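Print this page | E-mail this page

Teach a robot arm from your own desk: participants wanted for the Prikard teleoperation study

We're looking for 200 people to steer a robot arm by remote control and show it how to pick things up. You don't need to have touched a robot before. In fact we'd love to have a good number of people who haven't, because most of what our arm has learned so far came from the same few people in our lab, and we all have the same habits by now!

Prikard is a shared project between Zokano, which builds hand controllers and the software that goes with them, and the learning group at Hamdy. We study how a robot can pick up a skill from watching a person do it through the robot's own arm. You move, the arm follows, and every joint position gets saved along with what the arm's hand was doing. A learning program then trains on those recordings and tries the job by itself. The part that keeps us up late (in a good way) is how much the teacher matters. Two people can do the very same grasp, one in a single slow sweep and the other with a stop and a little wiggle just before closing the fingers, and the program comes out quite different depending on whose recordings it got.

What you would be doing

All of the work in this round takes place in simulation. We mail you a controller, you plug it into your computer, and you drive a simulated arm on your screen. The first task is a cube. You bring the open gripper down over it, line up the fingers, close, and lift. It sounds like nothing, and for the first ten minutes most people push the cube around and laugh. Then the wrist starts to make sense and it gets very hard to stop.

After the cube come stacking, putting a peg in a hole, and a sorting task we're still fixing up. You'll do each one several times, and we ask you to keep the bad tries in. Please don't restart because a grasp looked clumsy. A fumble followed by a recovery is worth a lot to us, and we have far too few of them.

Some people will be placed in a second group that guides the arm by dragging it joint by joint with the mouse, the closest thing we have on a screen to taking a real arm by the hand and walking it through a motion. You can tell us which group you'd like, but we can't promise it.

Time and pay

The study takes 18 hours in total, spread over several weeks, in sessions you book yourself. Pay is $23 an hour, including the practice session and the time you spend on the short written forms. We pay after each finished session. If you stop early you keep everything you've earned, and you don't have to tell us why.

Who can take part

You should be 18 or older and live in the United States. You need a computer with a free USB port and an internet connection good enough for a video call. Left-handed people are very welcome (the controller works either way around). If you have limited grip strength or a tremor, please do write to us. We have a lighter controller and a foot switch that closes the gripper, and we'd really like recordings made with both.

People who work for Zokano or Hamdy can't take part, and neither can members of their households.

What we record

We save the movement of the controller, the movement of the simulated arm, the position of the objects, and your answers on the forms. We don't record your voice or your face. Recordings are stored under a number, and the finished set will be shared with other research groups under the name Fudovska. You can ask us to take yours out at any point before it's released in November.

How to sign up

Send an e-mail to Aranka Lakatos, who runs the sessions, with "Prikard participant" in the subject line. Tell us which hand you use, what kind of computer you have, and whether you've ever done anything like this before. Games count, and so do cranes, sewing machines and excavators. A few sentences is plenty. Aranka reads every message herself and will write back with the consent form and a link to the practice session, so you can try the cube once before you decide.

Questions are welcome even if you're not sure you want to join. We like talking about this stuff.

E-mail Aranka Lakatos | Print this page
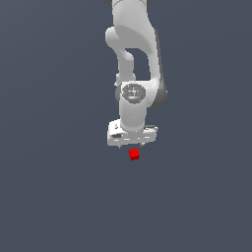 Page last changed: July 9, 2026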